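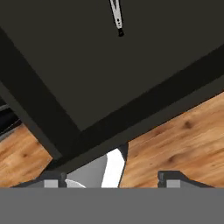

Mar 15, 2020

I've been promising an update on the robotics club for weeks, so I'm finally sitting down with a cup of tea to write it! We're still working in simulation this term, and our arm (Fungate, named by a vote I lost) spends its days in a pretend kitchen with a dark table and a nice wooden floor.

Zanele Pretorius, our most patient member by a mile, took over the grasping code in October and has been teaching the rest of us how to read it. Her latest batch was 1,218 practice runs, and we all stayed late to look through the failures, eating far too many crackers along the way. Thin things are still giving us grief. If it's long and skinny and lying flat, Fungate wants to come at it from the side, and the table always wins that argument. Rounded things are going better, though I wouldn't trust it with my own dishes yet.

My part is the wrist view, meaning what the arm sees past its own two fingers. I've moved that camera 13 times now (I kept notes, for once in my life) and I still think it sits a touch too low. Zanele says leave it alone until after the Buchanan meet, and she's probably right, but I may sneak in one more try tonight before the next batch starts.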